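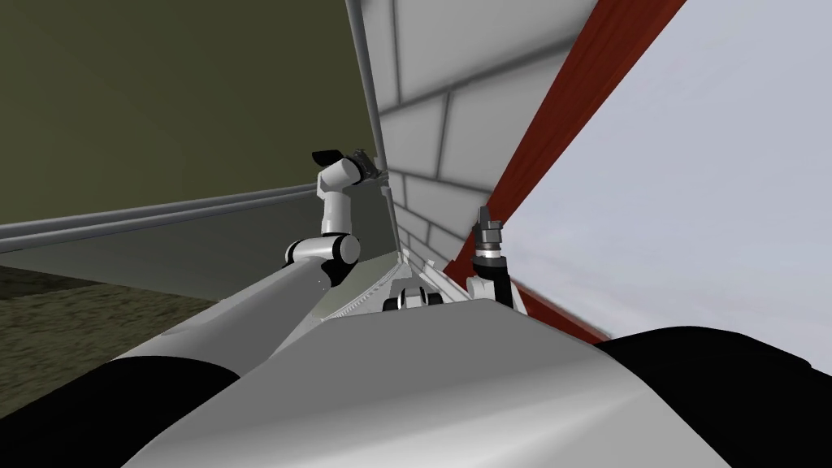

Two arms and their grippers in the simulator, brick wall behind

Gripper tips for the home workshop, from someone who doubts most of them

Every maker of grippers says theirs will pick up anything. I have read the Adau leaflet and the Tastside one side by side, and apart from the colour of the cover they could be the same leaflet. What follows is what I'd do before parting with money, and a few things I'd leave alone.

Try it in simulation first, then don't believe it

A simulated trial costs you an evening and breaks nothing. It is good for reach, for clearance and for finding out that your two arms want to be in the same place. It is poor for anything to do with grip. The rubber on a real finger picks up sawdust and flour, and no simulator I have used knows about flour.

Run the same move 20 times before you write down a result. Change one thing between sets. If you swap the gripper and the controller on the same night you have learned nothing about either, and I say so having done it.

Mounting and room to turn

Elbow room gets left out of most comparisons, and it matters more in a small kitchen than finger strength does. An arm may reach the back of the worktop nicely and still have no way to fold itself up again without meeting the wall. Set your start position high and bring the tool down to the work. With the pair shown here, the left gripper is tilted and the right one stands upright, and I'd keep a difference like that in any first test, as it makes it plain on screen which arm is which.

Measure your real space with a tape and put those numbers into the model. Mine had 213 mm between the tap and the shelf bracket. The leaflet said the gripper would "fit most homes".

Fingers

Flat fingers suit boxes, jar lids and chopping boards. Slim ones get into drawers and behind pipes but let round things roll. The Barredo set comes with both, and changing them takes a hex key and more patience than the instructions allow for. Do it over a tray – the screws are tiny.

Don't pay extra for a "universal" finger until you have tried a strip of old bicycle inner tube over the plain one. 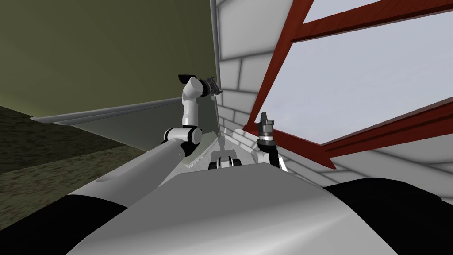

Cameras are where I am most doubtful. The Voteo kit wants a fixed one looking down over the arms, and the sales page makes that sound like the end of all your troubles. Set the view up in the simulator and look for what gets in the way. With the body tilted like this, the window frame runs across at a slant and the white forearm stands up in front of the wall, so judging what is level by eye is hopeless. Use the joint readings for that. Test against a plain wall and a patterned one as well, and with the light coming from a different side.

Controllers

Buy the slow one. My logs from the faster box came to 1476 lines for a single afternoon, and I read perhaps the first page. Keep a paper notebook by the bench with the date, the finger, the speed and whether you'd trust it with a mug.

Would I trust any of the four with a mug? A tin one, in October, when I've had the summer to practise.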